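8 October 2026, Condurthorpe, returns bench

Long entry today, sorry to whoever reads these after me (hello, Vinzenz).

We've had Adis on soft parcels since May, and I promised myself I'd write down what has changed for us and leave the pick rates to the weekly sheet. So, briefly, the rate: 318 bags handled this shift, 32 of them sent back to a person. Most of those were the cloudy mailers, where the hand gets hold of plastic and very little else. I've asked for the grip to start at the loose end and close more slowly, and we'll see what a full shift of that does. 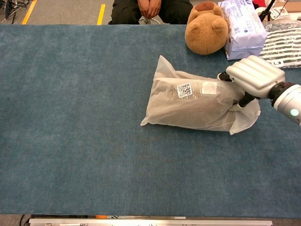 Liesl Nägeli thinks I'm looking at the wrong number. She told me over coffee that her wrists feel fine these days but her head is more tired than it used to be, and that sitting by for the next odd one is harder than packing ever was. She'd like the turns at the bench cut to an hour, with a proper swap to Cista in between, where you can at least walk about and talk to people.

I've been chewing on that all afternoon. When we did everything by hand you had a rhythm, and you chatted, and the shift went by. Now you get long quiet stretches and then a bag that needs you right away – and it's always a bag that would have taken you two seconds in the old days! I don't think any of us would go back to the lifting, mind you. But I had filed the waiting under "rest" in my plan, and I've crossed that out.

Other bits. The felt needs a going-over with the lint roller before the morning run. Stickers are still a sore point: a code under frosted film is a different job from one on the outside, and I'd like us to keep those apart in the log so that people aren't blamed for slow scans. Vinzenz, could you add a column? Eder's spare finger pads are in the second drawer, with around 5 left in the box.

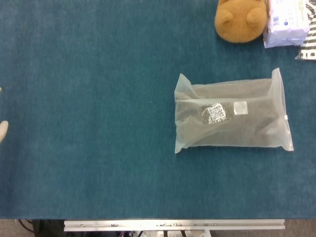 Frosted zip bag, code showing through the film. Soft toy and white pack along the far side.

For tomorrow: try Liesl's hour turns with whoever is willing, and ask them at the end how they feel before I show them any figures. Also find my good pen, which I think went home in somebody's apron.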